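Visit to the Plamis open day, Namby
27 March 2026

The Plamis building is at the far end of the Morura estate in Namby, past the tile warehouse. Parking is free but the spaces by the entrance were taken by ten. I left the car by the recycling bins and walked back. Entry costs nothing. You sign a sheet, get a paper badge and are sent up one flight of stairs.

The ground floor is storage and was closed to visitors. Upstairs there are 7 rooms off a long corridor, most of them set up around ordinary household jobs such as folding, sorting and laying a table. I had come for the kitchen table, which was the third door on the left.
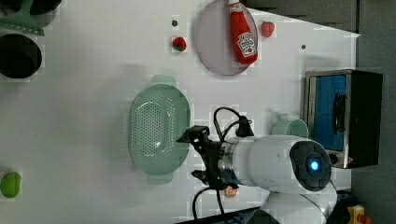

I stayed longer in that room than in any other. The table is white and plain, and the things on it are a mixture of play food and the sort of kitchenware you would find in a first flat. There is very little on it that a child of four couldn't name. Damir Kolev, who showed our group round, said the set had been put together over a couple of years and that there were 82 pieces in the cupboard altogether. Only a few come out at a time.

He also said the choice of pieces had caused more argument than anything else in the building. Flat things are dull, round things roll away, and anything with holes in it gets picked for every session.

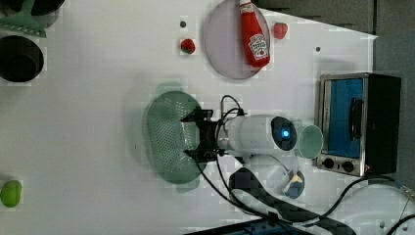
Rok Vukčević asked whether the pieces were ever washed, and was told yes, in the sink at the end of the corridor, with washing-up liquid and no dishwasher. He thought the paint on play food would not last long even so. Damir agreed and said they replace the fruit most often.

We then had a short talk on storage. The cupboard is by Vasić and has shallow drawers, with pots at the bottom and food at the top. Each drawer has a typed list taped inside. I have a similar muddle of play kitchen things at home for the grandchildren and took down the way it was arranged.
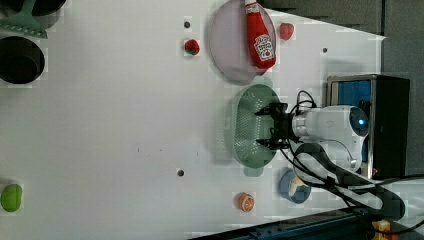
My own set lives in two crates and never goes back the same way twice. The drawers would help, but I think the lists would help more. I would put the colander with the plates, as they have done, and keep cups in a drawer of their own. The light blue cup had ended up on its side near the edge of the table, and at my house that one would be under the sofa by teatime.

Lunch was soup and bread in the corridor. The soup had run out by half past twelve. Last year's open day had 516 visitors and they were expecting about 600 this time, so go early if you want to eat. Tea and coffee carried on all afternoon.
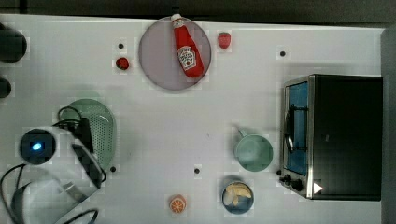

After lunch I looked into the folding room, which was too crowded to see much, and the one next to it, where the heating was off. There is a lift at the back for anyone who can't manage the stairs, but you have to ask for it at the desk. The toilets are on the ground floor only.

I left at three. The road out of the estate was slow as far as the roundabout.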